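Hurnton Community Workshop
Opening checklist and walk-round, Sun 5 June

Entrance and hallway
Doors open fully, closer adjusted: OK. What a difference from November, when you had to put your shoulder to it!
Floor mat flat, no curled corners: OK
Exit sign lit: OK

Fire safety
Extinguishers on their hooks, pins in place: OK
Extinguisher by the paint cupboard: gauge in the green, but the tag is hard to read. Please write out a new one.
Alarm test: OK, heard clearly in the yard (and probably in the next street).

Main room
Walkways at least 3 feet wide: OK after moving two stools
Bench tops clean, no splinters or raised screws: OK
Extension cords: one Anetero reel has a cracked plug. Taken out of use and put on the repair shelf.
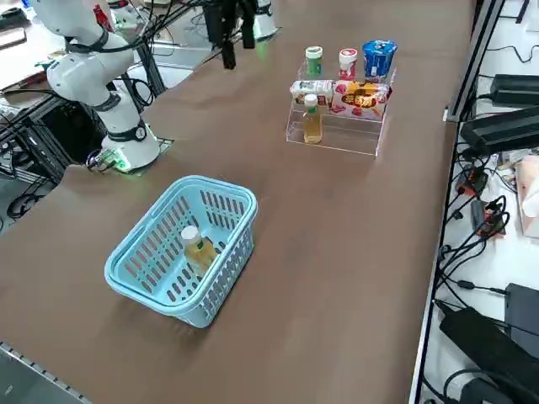
Dust extraction: filter bag 75 percent full, so change it before the next sanding class. The new Hirkance hoses fit beautifully and I love how quiet the whole system is now.
Eye wash bottles: 2 in date, one expired. Replacement ordered.

Storage loft
Ladder feet and rungs: OK
Load sign readable: OK
Boxes stacked below the rail: NOT OK. The Hajdu shelving kit is still up there in its carton and sticks out over the edge. Needs two people to bring down.

First aid
Kit complete except for large bandages. 11 small ones left, plenty for now.
Accident book: no new entries, hooray!

To do before Thursday: plug, tag, filter bag, Hajdu carton.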